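How a Pop Single Gets Loud Without Getting Flat

Inside the mastering stage, where a finished mix is prepared for streaming, radio and vinyl

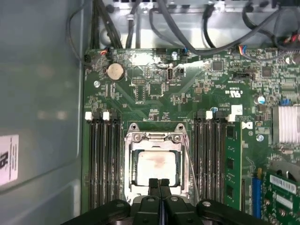
By the time a pop single reaches a mastering room, the vocal has been tuned, the drums replaced or layered, and the mix approved by the label. What remains is one stereo file. The mastering engineer can change its tone, its level and its dynamics, but cannot turn down a snare without also changing whatever sits in the same part of the spectrum.

At Hovton, a mastering studio in Levville, most jobs start with a check of the incoming file. The studio asks for a 24-bit mix with no limiter on the output. Many mixes arrive with one anyway, because the artist has been listening to a loud version for weeks and wants to keep it. In that case Hovton asks for 2 files: the limited version as a reference, and a clean one to work from.

The single "Forkach," released in November by the duo Bakalis, shows the usual order of work. The first pass was corrective. A narrow cut removed a buildup in the low mids where the bass synth and the male vocal overlapped. A de-esser followed, set to act only on the sharpest consonants in the chorus. Compression came after that, at a low ratio with a slow attack, so that the front edge of the kick drum passed through before the gain came down.

Limiting was the last step and took the longest. The duo asked for a dense chorus. The first version delivered it, but the verse had been raised so far that the chorus no longer seemed to arrive. The engineer lowered the verse by less than a decibel and left the chorus alone. The change is hard to see on a meter and easy to hear.

Streaming services have altered the argument over loudness. Most apply some form of normalization, which turns loud tracks down toward a common playback level. A heavily limited master therefore gains little on those platforms and keeps whatever distortion it picked up on the way. Clubs and download stores often apply none, so the demand for level has not gone away.

"Forkach" left the studio as 3 masters: one for streaming and download, one for radio, and one for a vinyl pressing of 1000 copies. The vinyl master has less limiting and a narrower low end -- bass that is wide in stereo can make a groove difficult to cut and harder for a stylus to track. The duo's next single is booked into the same room, and the mix is due on 19th January.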